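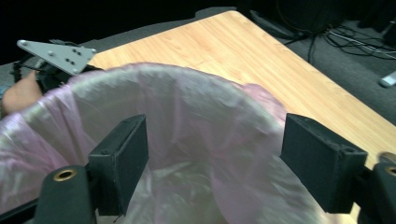 Pink bag, open, by the table.

Tuesday, April
Posted by the Sondstead flat diary

Search this diary Go

Spent the morning on the bags. The drawer by the cooker has not shut properly for weeks and I finally pulled everything out. Most of it was carrier bags stuffed inside other carrier bags, plus a roll of freezer bags from Prunier with one left on it.

I kept the thin pink ones for the bathroom bin. They are a nuisance to get open, the sides cling together, but they fit and the thicker ones don't. The torn ones went in a sack for the collection point at Abernathy. I kept 13 in the end and folded them flat, which took longer than it was worth.

Wiped the table down afterwards with a damp cloth. The finish is holding up well. Must get more oil for it before summer, the tin under the sink is nearly done.

Walked to Abernathy after lunch. The collection point shuts at 4 now and used to be 5. Got flour and onions on the way back, and a bag of the small potatoes, 800 grams. The bus to Hirkau was late again so I walked the whole way home.

Soup for tea. The drawer shuts. Tomorrow the cupboard under the stairs, if it isn't raining and I can put things out on the path.

Contact | Copyright Sondstead flat diary | Back to top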